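4.2 Casting refusals and sponsor ties

The Padilla archive holds 824 press notices in which a professional athlete was linked to a film part. Notices were coded by Maglaya for stated reason of refusal, using the scheme in Section 3.

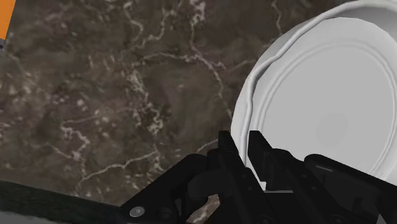

Schedule was the reason most often given. Sponsor conflict was seldom stated outright – it was inferred where the athlete and the production had ties to rival kit makers. Cameos with fewer than 5 lines were left out. 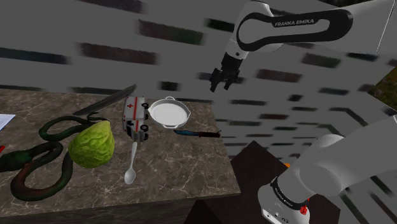
Figure 3. Marble countertop with household objects, toys and a robot arm.

The Promutcombe sample excludes notices that repeat an earlier report word for word. Agreement between the two coders was lower for inferred conflicts than for stated ones, and disputed cases were dropped.

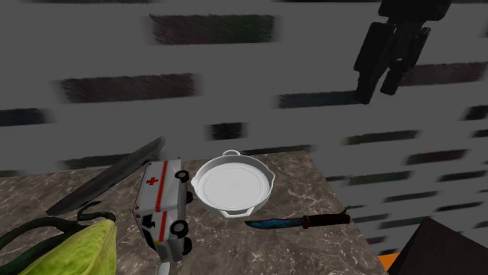 A second check used the Plostden survey, which reached more than 1,000 cinema-goers in June. Its question on sponsorship was worded differently from ours – the two sets are therefore reported apart.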